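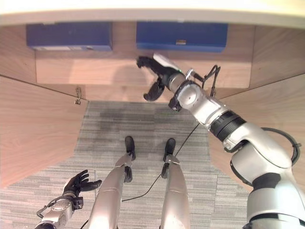 Barry Staniforth wrote to us after his stay: "I wish I'd known about the early breakfast before my last morning. Put it somewhere people will see it!" Fair point, Barry, so it goes first.

### Can I get breakfast before the dining room opens?

Yes! Tell the front desk by 8 p.m. the night before and we'll pack you a bag with a roll, fruit, yogurt and a hot drink to go. It's included in your room rate, same as the sit-down breakfast, and we love seeing people off on an early hike.

### What time are check-in and check-out?

Check-in starts at 3 p.m. and check-out is at 11 a.m. If you get to Lollonmont early, drop your bags with us and go explore. The bakery across the square does a wonderful plum tart, and it's usually gone by noon.

### How do I get to the Vitilell from the train station?

It's a lovely 12-minute walk, mostly flat, along the river path and over the footbridge. With heavy luggage, take the Belkadi shuttle from outside the station. You don't need to book, but the last one leaves at 9:40 p.m., so call us if your train is running late and we'll help you find a taxi.
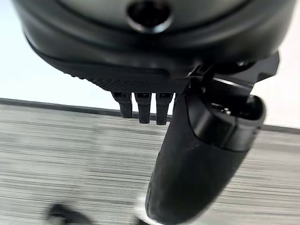 Drivers can use the parking lot behind the hotel, which is free for guests. The entrance is a bit narrow, so go slowly and fold in your mirrors if you have a van.

### Which room has the best view?

Oh, we argue over this one all the time! The top-floor rooms on the east side look straight up the valley, and the sunrise is fantastic in January when there's snow on the ridge. The garden rooms are quieter and open onto the terrace. Put your preference in the booking notes and we'll do our best.

### Are dogs welcome?

Very much so. We take up to two dogs per room, and there are bowls and towels by the side door. They can join you in the lounge, just not in the dining room.

### Is there an elevator?

Yes, to every floor except the Eline suite, which is up one more short flight of stairs.
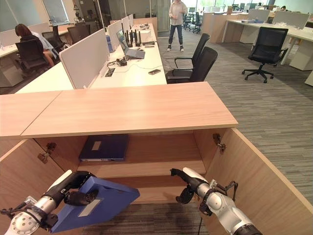
**Front Desk & Reservations, Hotel Vitilell**

### Can I change or cancel my booking?

If you booked directly with us, you can change or cancel for free up to 2 days before arrival. Bookings made through a travel site follow that site's rules, and we can't change those from our end.

### Do you have live music?

Every Friday from 7 p.m. in the lounge! It's free, it's mostly folk and a little jazz, and the good armchairs go fast. Outside guests are welcome too, so bring your friends from the campground.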